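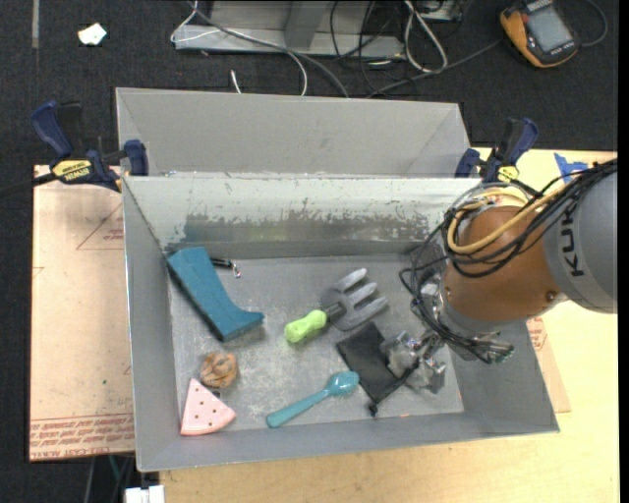 Ticket 438: arm steps sideways when the clutch is pressed again during a demonstration
Product: Wilelo remote control, bin cell
Raised by: Cosmin Gavrilă, Ternau
Opened: June 21, 2023
Status: closed, fix in place, one item left open

The fault shows up when I am guiding the arm by hand controller and recording a pick. I let go of the clutch to move my own hand back to a comfortable place, press it again, and the gripper steps to one side before it starts following me. The step is up to 10 mm and nearly always towards the front wall of the bin. On something big like the teal-blue boot shape it doesn't matter much. With the gripper low over the black pouch it does, as the fingers then come down on the wrong bit of fabric and I have to lift off and start again. The same goes for the spoon, which lies flat on the floor of the bin and leaves very little room for error.

What I expected: arm stays still when the clutch is pressed, then follows the controller from where it is.

What happens: arm steps, then follows correctly. There is no error on the operator screen and no stop from the arm controller.

How often: perhaps one press in four. I can't make it happen on demand.

Already tried by me: restarted Wilelo, restarted the Tikow controller and its base station, changed the controller batteries, cleared the saved home position and set it again. No change from any of them.

Log

Entry 1, support
Thanks, clear report. Please send the session file for a demonstration with the fault in it, and the clutch log that goes with it. Also let us know which motion scale you are using, and whether the fault happens in free air as well as inside the bin.

Entry 2, Cosmin
Files uploaded. Scale is set to one half. I tried free air with the arm parked well above the bin and pressed the clutch over and over for a good while. It steps there too, but less often and by less. It seems worse when the wrist is turned a long way round, as it is for anything lying diagonally.

Entry 3, support
The session file has 1650 samples and there are three clutch presses in it. Two are clean. On the third, at sample 343, the commanded position changes by 8 mm in a single sample while the controller has hardly moved. So the arm is doing what it was told and the bad value is coming from our side or from the controller. Please check two things at your end before we go further:

1. That nothing is pulling on the wrist. With the cables run over the joint and down beside the wrist, a tight loop could push the arm off slightly at some angles.
2. That the bin has not moved between demonstrations.

Entry 4, Cosmin
Turned the wrist through its full range in slow manual mode and watched the cables all the way. The black bundle has slack at both ends of travel and the yellow one does not catch. Pushed the bin from each side with the arm parked and could not shift it against the clamps. I don't think either is the cause, and as you say the commanded value is wrong anyway.

Entry 5, support
Agreed, both ruled out. Next test, please. Record one demonstration with the motion scale at one to one, and one with it at one half again, doing the same pick in each. Use the same object and put it back in the same place. Let go of the clutch and press it again at least five times in each.

Entry 6, Cosmin
Done with the garden fork, gripping it by the handle. At one to one there was no step at all. At one half it stepped twice, both times after I had turned my hand while the clutch was off. I hadn't noticed that link before. If I keep my hand at the same angle and only move it back, it is fine.

Entry 7, support
That was the missing piece. When the clutch is pressed, Wilelo stores the controller's position and angle as the new starting point. In your version the position is stored straight away but the angle is stored one cycle late. For that one cycle the old angle is used with the new position, and the difference goes through the scaling step as if it were real movement. At one to one the scaling step is skipped, so you never see it. The further you have turned your hand with the clutch off, the bigger the step.

We have a corrected module. Until you have it, either work at one to one or keep your hand at the same angle while the clutch is off.

Entry 8, Cosmin
One to one is too quick for me inside the bin – I knocked the wall twice trying it. Will wait for the module.

Entry 9, support
Module is in your download area under the folder Onu. To install:

Stop any recording and park the arm clear of the bin.
Close Wilelo on the operator machine.
Copy the new module over the old one. Keep a copy of the old one.
Start Wilelo, then switch on the Tikow controller and wait for its light to stay on.
Set the home position again. The saved one will not load with the new module.
Press and release the clutch a few times in free air, turning your hand in between, with speed at the lowest setting.

Entry 10, Cosmin
Installed. The first attempt failed with "no input device", which was my own doing, as I had switched the controller on before Wilelo was up. Second attempt fine. No step in free air. Went on to picks at one half scale and turned my hand on purpose each time the clutch was off. No step on the fork, the spoon or the pouch. The pouch still slips in the fingers now and then but that is a grip force matter and I will raise it separately if it keeps up.

One question. What do I do with the demonstrations recorded before the fix? I would sooner not repeat all of them.

Entry 11, support
No need to throw them all out. Run the clutch check on the folder and it will list any file where the commanded position changes by more than 2 mm in the sample after a press. Files not on the list can be used as they are. For those on the list, trim to the part after the last press if the whole pick is still in there, otherwise record again. Don't smooth over the step – the gripper did move, and the camera will have recorded it moving.

Entry 12, Cosmin
Check run, list saved next to the recordings. Most of the bad ones are spoon picks. I will redo those and trim the others. Happy for this to be closed.

Entry 13, support
Closing. Left open under the same number: a warning on the operator screen when the commanded position changes sharply on a clutch press. Planned for the November release.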